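Progress report, Ploltamdale poker series
To: Heiskanen
From: Ramiro Alcaraz
14 Nov 2025

Quick one, full numbers in the spreadsheet.

October online qualifiers done. 912 entries over 15 events, 84 seats awarded. Two events started late, Zondden lobby kept dropping players at registration – they've patched it, we reran one satellite, refunds all out.

Live final: room booked, 22 dealers confirmed. Still short a floor manager for the night shift. Mikard sent the new chip sets but the 500s are the wrong color, going back. No extra cost to us.

Hand histories: backlog mostly cleared. One collusion complaint still open, two accounts froze until its settled. Will not pay those seats before then.

Spend is under plan on travel, over on streaming. Want to move the travel money across – need your OK on that before the next invoice.

Next: seating draw, player emails, blind structure final version (turbo levels too steep, getting complaints allready).
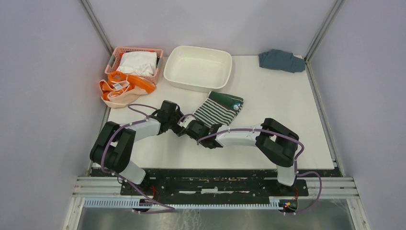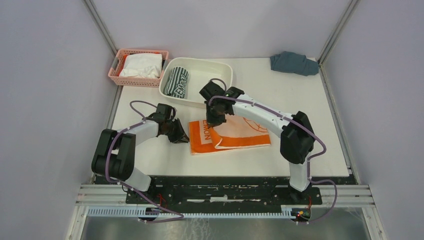
Both photos: the two arms at the white table.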